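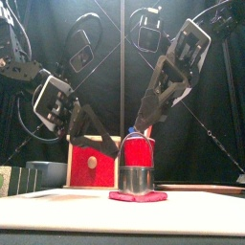 Metal pail with the red cup inside it, on the white table

Ticket 800 - Vaseck kitchenware help desk
Opened: 2025-06-26
Subject: Red cup gets stuck in the small metal pail

What the customer wrote

Hello, and thank you for having a help desk that people can write to! I bought the little Hirano pail from your Bimthorpe shop, and I keep the red cup in it so the two take up one spot on the shelf. It's a lovely shiny thing and I'm very fond of it. The trouble is that the cup goes in easily and then won't come out. I've tugged, I've turned it, I've held the pail upside down over a towel and talked to it nicely. Yesterday it took me the better part of breakfast.

Our first reply

Thanks so much for writing, and for being so patient with it over breakfast. When two smooth round things sit one inside the other, a little air gets trapped under the cup and holds on. Please don't pull on the wire handle, as it can pop out of its ears.

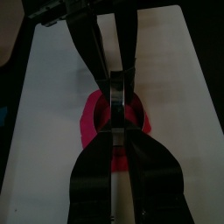
Instead, take hold of the cup by its rim and rock it gently from side to side while you lift. If it still won't budge, stand the pail in a bowl of warm water for 5 minutes - the metal loosens up a bit - and try again. A strip of baking paper down one side, left in place for next time, helps too.

Customer, later that day

The warm water did it! I've put the paper in as you said. While I have you, may I ask about my white cutting board, the one with the long slot at the top for a handle? It's a Pasier, and I like to keep it standing up behind the other things, but it slides forward if I so much as look at it. 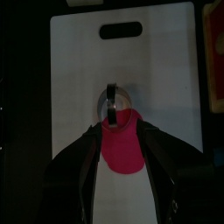 Second reply

So glad the cup is free. For the board, wipe the bottom edge and the shelf with a dry cloth first, then lay a rubber shelf liner under it. You can also hang it by the slot from any sturdy hook, which leaves the shelf clear.

Status: waiting to hear about the board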